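Back from the packing hall at Bevmont, and I've been talking about it ever since, so it may as well go on the blog. In April they started handing the sorting and basket handling to robot arms, and I've wanted a proper look from the moment I heard!

Some background. Bevmont gets through 3087 orders on a busy shift, and a good share of that used to mean people lifting, turning and setting down the same containers until their wrists ached. Simin Mohammadi did it for years. Now she plans the layouts, teaches the arms new jobs and steps in when something goes wrong (a basket landing skew, mostly). She showed me her notebook of sketches, and it's a lovely thing, full of arrows and crossings-out. 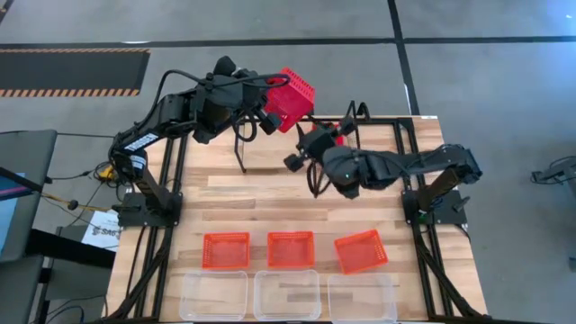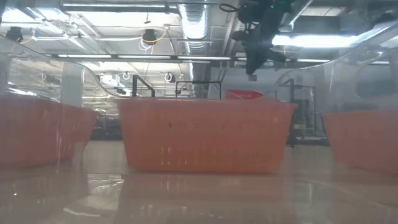

Babak Ahmadpour was less starry-eyed than me. He said the lifting was the part he was glad to lose, but the chatting across the bench went with it, and he'd like that back. Fair point, and one I hadn't thought of on the train up.

They've moved the tea break so both ends of the hall stop together, at 10 in the morning, and the training at Gidcombe is paid time. I'm still buzzing about how quickly people there have picked up the programming side. Simin has promised me a go at teaching an arm next time, and I've already started sketching a basket layout on the back of my ticket.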